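**From the music room: the Gruncombe upright is back**

May 18, 2024

If you came past the hall on Tanner's Lane this week and heard somebody thumping up and down the same scale for the best part of an afternoon, that was me, and I'm not sorry! The Gruncombe piano is home again. It went off to the workshop in October with a cracked soundboard, a family of moths in the felts and a bottom octave that sounded like furniture being moved, and it has come back sounding like a piano. A lovely one, too.

For newer readers: it's a tall, overstrung upright with the serial number 1074 burnt into the back, and it was given to Kettle (the jazz club, for anyone who has joined us through the choir) when the old assembly rooms closed. We've played it hard ever since. People have learned their first blues on it, and at least one person has learned that you don't rest a pint on the lid.

The bill came to £3000, which we had been saving towards through door money and the summer raffle. That paid for new bass strings, the soundboard repair, a full set of hammers and a good deal of patient work on the keys. The workshop kept the old ivories wherever they could, so the top of the keyboard still has that slightly yellow, slightly uneven feel under the fingers. I was so pleased about that. The middle has had 14 replacements and you can tell which ones if you look, but with your eyes shut I'd challenge anyone.

What has changed most is the quiet playing. Before, anything gentle simply vanished below middle C, so we all got into the habit of digging in, and I think it made us louder players than we meant to be. Now you can lay down a soft left hand and it stays there, warm and round, with room over the top for a tune. I spent an hour on nothing but slow ballads on the first evening and forgot to lock up. There's a long ring on the low F that I could listen to all night.

It will drift for a while. New strings stretch, and the tuner is coming back to pull it up to pitch before the summer concert and again when the heating goes on. Please don't push it about between visits, even a few feet. If you need the floor, fold the chairs away first and see whether that gives you enough space. It usually does.

**What we're playing this term**

The Wednesday lot have voted to change their name (they now meet on a different evening, and it was getting silly), so please welcome Waveo, who are a nine-piece on a good night and a quintet when there's football on. They've been working on a set of tunes built on very simple repeated figures, two or three chords going round, with a hymn-like feel to the harmony. It's the sort of music that looks like nothing on the page. Then the bass settles, the horns come in underneath, and twenty minutes have gone by.

Their big piece is called "Kusatar", written by the band between them over the winter. It starts with piano alone, which is why everyone was so keen to have the upright back, and the opening is all space: a chord, a long wait, another chord. I heard them run it twice last week. The first time it was careful, and the second time somebody started humming along at the back and the whole thing lifted. Do come and hear it if you can.

I've been asked for listening suggestions to go with it. My advice is to find any solo piano record made live, in a room with people in it, and play it from beginning to end without getting up. Listen out for what the left hand is doing when the right hand stops. Then have a go yourself, on whatever you've got at home, with one chord and a slow count of four. You'll be surprised how much there is to hear in the gaps.
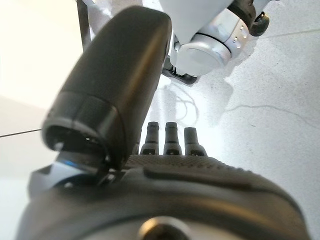
On practice times, the piano is free most mornings and you can put your name on the sheet inside the door. Slots are an hour each, and please keep to 2 a week until everyone who wants one has had a turn. Beginners are as welcome as anybody. If you'd like company, the improvisers' group is carrying on through the summer, and all you need is one scale you're fairly happy with and a willingness to make a mess of it.

A few small requests while I'm here. Lid down when you've finished, cover on, window shut. No drinks on any part of it (see above!). If a key sticks or something buzzes, write down which note and leave it alone, however tempting it is to poke about inside. Pencils roll under the pedals and live there for years, so take yours home.

We're also after music for the cupboard. Old songbooks, dance band folios, hymn books with the tunes in, anything with chord symbols, even if the cover has gone. The box is beside the tea urn, and duplicates are fine.

The summer concert starts at half past seven, with Waveo on after the interval. Come early if you want a seat on the keyboard side.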